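Section 7: Hanging the Backdrop and Foam Letters

The Ratgate tabletop backdrop set goes up quickly once you've done it a time or two, so please don't worry if your first try takes the better part of an afternoon. Have a cup of coffee handy, and ask a friend to hold the other end of the fabric if you can (it's so much easier with two!).

1. Push your table into place first. Leave enough room behind it for the fabric to hang down past the back edge.

2. Drape the black fabric over the crossbar and let it fall behind the table. You can iron it on low beforehand if you like a smooth look, but plenty of our customers leave the folds in and are perfectly happy.

3. Grip the fabric with the metal clamps. Give each one a gentle tug before you let go of the cloth.

4. Run any cables down behind the table, or through the grommet if your tabletop has one.

NOTE: Clamps are packed in the small Drulel pouch, which likes to hide in the bottom corner of the carton. Have a good feel around before you write to us about missing parts!

5. Lay your foam letters out on the table in reading order, then fix them to the fabric one at a time, starting from the middle of the word and working outward.

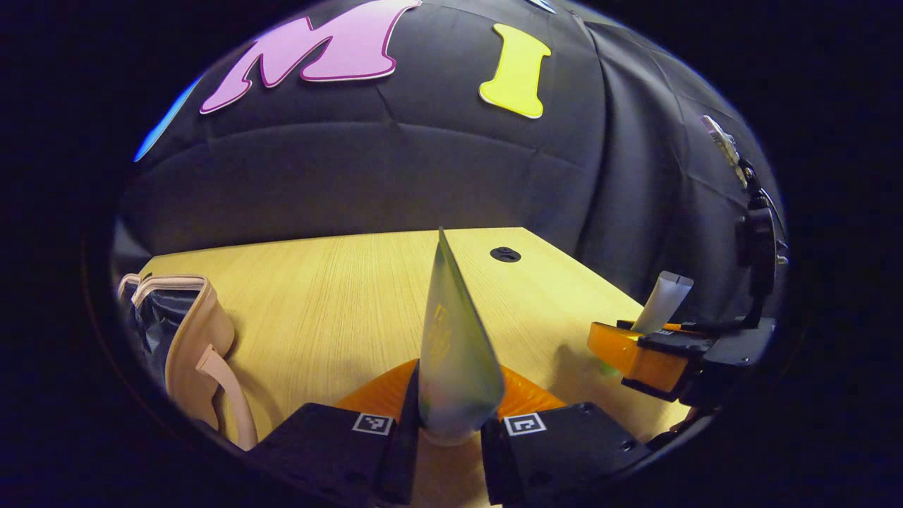
Fig. 39. Pink "M" and yellow "I" on the black fabric, with a clamp to the right.

A little tilt in a letter is quite all right, and we think it looks friendlier that way, especially for a birthday or a classroom table. If you'd like yours straight, stretch a piece of string across the fabric as a guide and slip it out again when you're done.

CAUTION: Foam tears easily at the thin parts. Peel letters off slowly from the widest part, and never pull on a corner.

6. Step back to where your guests will stand, take a look, and move anything that bothers you. Store spare letters flat in their bag.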